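How a Search Engine Finds a Page

Type "why do cats purr" into a search box and you get a long list of pages. The search engine did not read the whole web in that second. It did the reading earlier. 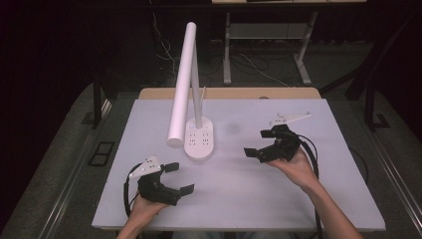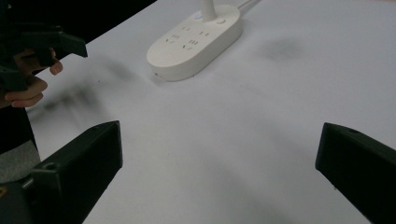
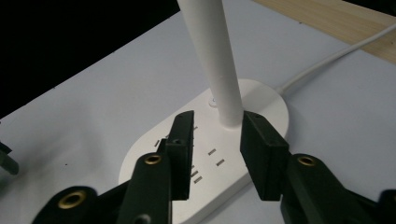
Search engines use programs called crawlers. A crawler opens a page, saves a copy of the words, and then follows the links to other pages. If a page has 50 links, the crawler may visit all of them.

Next comes the index. It works like the one at the back of a book. Beside each word is a list of the pages that use it. When you search, the engine looks in the index.

Then it has to pick an order. Say 731 pages talk about purring. The engine checks things like these:

Are your words in the title?
Do other sites link to the page?
Does the page open quickly?

Each search engine has its own rules, and the rules change.

Some results are ads. A shop called Nostora might pay to be near the top when people search for cat beds. Look for a small word such as "Ad" or "Sponsored" next to the link.

Try it: search for "cat," then for "why do cats purr at night." Compare the first pages you get.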